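手法治疗师的课堂：访Velgate整体疗法研修中心教务主任雅德维加·博尔科夫斯卡

在Velgate整体疗法研修中心，一月是新学员入学的月份。按照惯例，教务主任雅德维加·博尔科夫斯卡（Jadwiga Borkowska）会在开课首日上午亲自讲授第一节课，内容与手法无关，只讲职业边界。本刊编辑部在课后对她进行了访谈，并就部分问题征询了中心另外几位教师的意见。以下根据访谈记录整理，经受访者审阅。

博尔科夫斯卡从事足部反射疗法的教学与实践已有二十三年。她最初在Modavside的一家社区诊室学习，师从斯坦尼斯瓦娃·诺瓦科夫斯卡一派的老教师，后来应邀来到Velgate参与筹建研修中心。谈到早年的学习经历，她说：“那时候没有统一教材，老师怎么按，我们就怎么按。每位老师手里的反射区图都不一样，学生抄下来，再传给下一届，错误也一并传了下去。我自己的笔记本里至今有两张互相矛盾的图，上课时我会拿给学员看。”

中心现行的反射疗法基础课程共四十次课，分为三个阶段。第一阶段讲授解剖常识、卫生规范与接待礼仪；第二阶段学习基本手法；第三阶段为督导下的实习，学员须完成三十一份个案记录，方可申请结业考核。对于个案数量的规定，外界时有议论，认为要求过高。博尔科夫斯卡对此并不回避。

“有人写信来，说别处十份就够了。我们讨论过，也试过减少。减少之后，学员接触的来访者类型太单一，多半是自己的亲戚朋友。亲戚朋友不会告诉你按得太重，也不会告诉你房间太冷。份数恢复以后，督导老师的负担确实重了，这一点我承认，目前还在调整排班。”

负责督导工作的格诺韦法·克维亚特科夫斯基（Genowefa Kwiatkowski）补充说，个案记录的质量比过去有所提高，但问题仍然集中在书写上。她举例说，不少学员习惯写“来访者感觉很好”，却没有记录来访者原话，也没有注明手法的力度与时长。“我退回最多的就是这一类。我要求写清楚对方说了什么，停顿了没有，有没有要求换姿势。写不清楚的，说明当时没有留意。”

访谈中谈得最多的，是反射疗法能做什么、不能做什么。博尔科夫斯卡在这一问题上的态度十分明确。她表示，中心的教材中不出现“治愈”“根除”一类字眼，学员在实习期间亦不得对来访者作出任何疗效承诺。

“来做足部反射的人，大多是想休息，想有一段安静的时间。有人说睡得好一些，有人说肩膀松了一些，这些话我们如实记录，但不把它们当作证据。凡是来访者提到持续疼痛、麻木、不明原因的肿胀，学员必须停下来，建议对方去看医生，并把这项建议写进记录。我在第一节课上讲的就是这个。有学员觉得扫兴，我也理解。”

她接着谈到一次让她印象深刻的来访。一位年长的女士在Steten街分部接受了几次服务后，提出希望停用医生开具的药物。当值学员当场说明自己无权就用药提供意见，并请督导老师到场。此事后来写入中心的内部守则，作为处理同类情况的参照。“那名学员当时很紧张，说话都有些结巴，但是该说的都说了。”

除足部反射以外，中心近年来陆续开设了芳香护理、呼吸练习与手部放松等短期课程。芳香护理由娜吉瓦·卡南（Najwa Kanaan）主讲。她介绍，短期课程的学员背景较为分散，有护理院的工作人员，也有家中照顾老人的子女，学习目的各不相同。课程因此不设考核，但出勤要求与长期课程一致，缺席三次以上者不予颁发结业证明。

“精油课最难讲的是稀释。”卡南说，“学员总觉得浓一点效果好。我第一堂课不让任何人碰瓶子，只算比例。孕妇、幼儿、有哮喘的人，能不用就不用，家里养猫的也要先问清楚。这些讲完，一个上午就过去了。”

关于手部放松课程，卡南表示，报名人数超出预期。与足部手法相比，手部手法不需要专用躺椅，一张桌子、一块垫子即可进行，适合在护理院的公共活动室开展。学员在练习前须修剪指甲，手腕与手指上的饰物应当取下，桌面用品在每次练习后统一清洁。她认为，手部接触对不善言谈的长者尤其合适，双方可以面对面坐着，也可以一句话都不说。

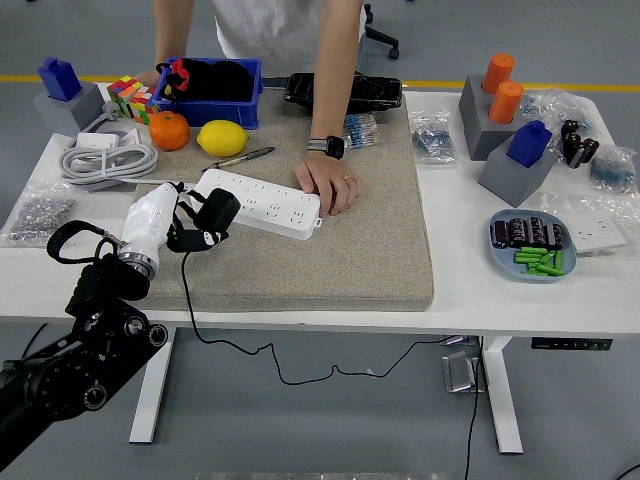

桌面与浅褐色纹理垫

谈到师资，博尔科夫斯卡坦言存在断层。中心的资深教师年龄普遍偏高，年轻治疗师则更愿意独立开设诊室。为此，中心与Zawadzka基金会合作设立了助教岗位，由基金会承担部分津贴。首批助教之一雷米吉乌什·切希拉克（Remigiusz Cieślak）原先从事仓储管理，因腰部不适接触到反射疗法，后转入这一行业。他说，自己在助教岗位上学到的主要是如何纠正别人的姿势。“新学员用拇指硬按，一节课下来自己先疼。我就站在旁边，让他们把肩膀放下来，用身体的重量。说很多遍，下一周还要再说。”

对于行业规范，博尔科夫斯卡希望各培训机构之间能够在最低课时与保险要求上取得一致。她提到，目前不同机构颁发的证书名称相近而内容悬殊，来访者难以分辨。中心已将本校课程大纲全文公开，供同行查阅与批评，并欢迎其他机构的教师旁听。至于是否会增设线上课程，她的答复较为谨慎：理论部分可以考虑，手法部分暂不考虑。

“力度没有办法隔着屏幕教。我可以讲，学员可以点头，但我的手不在那里，我不知道他按到什么程度。”

访谈结束前，编辑部问及中心下一阶段的安排。博尔科夫斯卡表示，反射区图的修订工作正在进行，新版图册将注明各流派之间的分歧，而不再强求统一；Steten街分部的开放时间也将延长，傍晚时段优先安排给实习学员。有意预约实习服务的公众，可向分部前台登记，服务开始前须填写健康状况问卷。

联系方式：Velgate整体疗法研修中心教务处　｜　版权所有，未经许可不得转载　｜　返回顶部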